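How to Set Up a Tabletop Spot for Your Garden Hand Tools
Posted November 2018 in Sheds and Storage

My shed in Gresville is 110 square feet, and for years the hand tools lived wherever I dropped them. The trowel was usually in a bucket. What fixed it was giving one end of a table over to them, with a marked place for a tool to lie and an open basket next to it. It takes less than an hour to set up and costs very little if you already have tape in the house.

What you need

A table with a smooth, wipeable top, preferably white or another light color
A roll of gray duct tape
A black mat or black tape, enough to make a square
A shallow plastic basket with mesh sides
A small black clip or a scrap of tape for the front edge
Rag, dish soap, scissors

Step 1. Clear and wash the table

Take everything off and wash the top with warm water and a little dish soap. Go over it again with plain water and dry it with a rag. Tape will not hold on a dusty top, and potting mix leaves a fine dust that is hard to see on white. Let the table stand for an hour before you start taping.

Step 2. Put down the gray patch

This is the spot for things that would scratch or stain the table, such as pots and wet gloves. Work on the left if you are right-handed. Cut strips of duct tape to the same length and lay them side by side, each one overlapping the last by about half an inch. Press from the middle toward the ends with the rag.

You will get some wrinkles. I have laid this patch three times now and have yet to get it flat. Small wrinkles do no harm, but a raised corner should be pressed down again or trimmed. Ragged ends can stay.

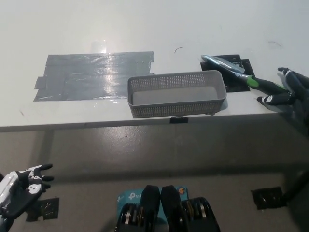 Step 3. Place the basket

Set the basket just to the right of the gray patch, close to the front of the table, with its long side along the edge. A shallow one is better than a deep one for hand tools - you can see what is in it, and you don't have to dig. I like mesh sides with a solid bottom. Dirt stays in the basket until you tip it out, and the sides still let some air through.

Put your clip or bit of tape on the front edge of the table, under the basket. When you take the basket away to empty it, the marker shows you where it goes back.

Step 4. Make the black square

To the right of the basket, make a dark square for the tool you are using. You can tape down a mat or build the whole thing out of overlapping pieces of tape. It does not need to be very neat. Leave the handle side clear so the tool can stick out past the square on that side. Lay the tool on a diagonal, blade end to the upper left, handle to the lower right. If you are left-handed, reverse the whole layout.

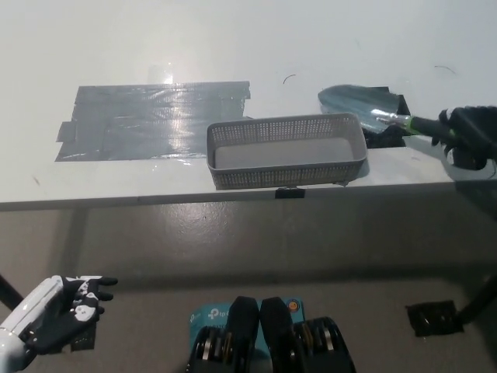 Trowel laid across the black square, with the basket beside it.

Step 5. Clean the tool before it goes in

Knock off the loose soil outdoors. Wipe the blade on both sides, paying attention to the neck where it meets the handle, and dry it right away. If there is light rust, rub it with 800 grit paper and a few drops of oil, then wipe again. Heavier rust needs a wire brush first. A bright band on the handle is a help when you are looking for a tool in a flower bed, so add one with colored tape if yours has none.

Put the tool in the basket lengthwise, handles all the same way. Three or four hand tools are plenty. When the basket is full, move the ones you use least to a hook on the wall. 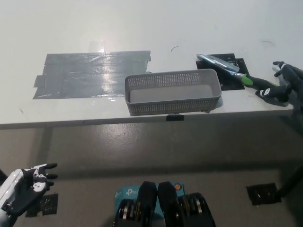

Step 6. Keep it up

Empty the basket over the compost once a week in the growing season and rinse it with the hose. Wipe the tape with a damp rag, but go easy at the ends of the strips. In January I pull up both patches and start over. Pull slowly and keep the tape low against the table. Vegetable oil on a rag takes off the sticky residue, and soap takes off the oil.

If the basket slides, put a strip of shelf liner under it. If the black square starts to peel at one corner, cut the loose part away and lay a fresh piece over the gap.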